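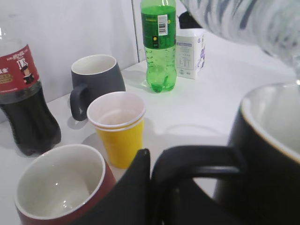
Drinks corner, Stevton: cola, the grey and red mugs and the yellow disposable cups on the white table.

Projects > Community rooms > Stevton > Progress reports

Stevton Drinks Table: progress report to the Rocha Fund
Jul 2, 2019

Dear all at the Fund,

First of all, thank you for your patience with us over this report, which should have reached you a little sooner. We wanted to get the new table in and properly used before we wrote, so that we could tell you how it was going and not just that it had been delivered. It has been going well, I'm pleased to say, with one or two things still to sort out, and I will try to take them in some kind of order.

You will remember from our application that the afternoon sessions at Stevton had no proper place for drinks. People made tea in the back kitchen, carried it down the passage and very often arrived with less than they had set out with. Cold drinks lived in a box under the coats. Anyone who was unsteady on their feet, or who simply didn't like to ask, tended to go without, and that troubled us more than the spills did. A cup of something in the hand makes it so much easier to sit down next to a stranger!

The table

We chose a plain white table in the end. We had a long talk about colour (longer than it deserved, probably) and there was quite a strong feeling for something cheerful, but white wipes down well and you can see at once where it needs wiping. It stands against the white wall panels, and the whole corner looks a good deal lighter than it used to. The first table we ordered from Sederex was too tall for anyone to use sitting down, and they changed it for the lower one without any fuss or extra charge. We lost two weeks over that, but the lower height has made all the difference to our wheelchair users, and we would ask for it again.

Cups and mugs

This part of the budget caused more discussion than all the rest put together. Our plan was to have mugs only and do away with disposable cups altogether. We bought 40 mugs with your grant, in a mixture of colours, and people have taken to them very fondly. The dark grey ones with the thick rounded handles are much the most popular, as they are easy to get hold of with stiff fingers. The red ones are pale inside, which some of our tea drinkers prefer because they can judge the strength as they pour. Several people now have a favourite and will wait for it.

We have kept a stack of disposable cups as well, the bright yellow ones, and I want to be open with you about this as it is a change from what we said we would do. They are used for cold drinks when the room is full, and by those who need to take a drink out to the bus with them. We tried a month without any and found that mugs were going home in handbags, quite innocently, and not all of them came back. So the yellow cups have returned, kept to the busiest afternoons, and we are getting through far fewer than in the old days. If the Fund feels strongly about it we would be glad to talk it over.

Drinks

Tea is still what most people want, with coffee some way behind. For cold drinks we buy large bottles and pour from them as needed. Cola goes faster than anything else, rather to our surprise, and it is the grandparents who are drinking it quite as much as the children. We have been asked for more drinks without sugar and have begun to put out jugs of water with the bottles, so that there is always something plain to choose. The shopping is done at Sina, which is near enough to walk to and lets us take back any bottles we haven't opened.

Money

We have spent the grant as agreed, apart from £300 which was put by for a small water heater. The heater is still to be bought. The socket in that corner has to be moved before we can use one safely, and we are waiting for a second quotation for the work, the first being more than the heater itself. Until then hot water comes through from the kitchen in flasks, on a trolley, and it keeps hot enough for a second round if the lids are put back on. We should like your permission to carry the £300 over to September, by which time the electrical work ought to be finished.

Things we would do differently

We ought to have thought about washing up. 40 mugs is a great many for one small sink, and for the first few sessions they were piled on every surface in the kitchen until well after everybody wanted to go home. We have since bought a second draining rack from our own funds and started a bit earlier, while people are still chatting, and it is much less of a chore. The other thing is storage. The mugs are living in crates under the kitchen counter, which means a lot of bending, and a low shelf by the table would suit us better. We are asking round for a second-hand one.

On the busiest afternoons we now have up to 2 tables' worth of people gathered in that one corner, standing about with their drinks long after they have been served. It does get in the way of the door, so we have moved the chairs back a little to give them space. I can't think of a nicer problem to write to you about, and you would be very welcome to come and stand in the way with them whenever you are passing.

We will send the final figures once the heater is in.

With warm thanks from everyone at Stevton

Contact us | © 2019 Stevton Community Rooms | Back to top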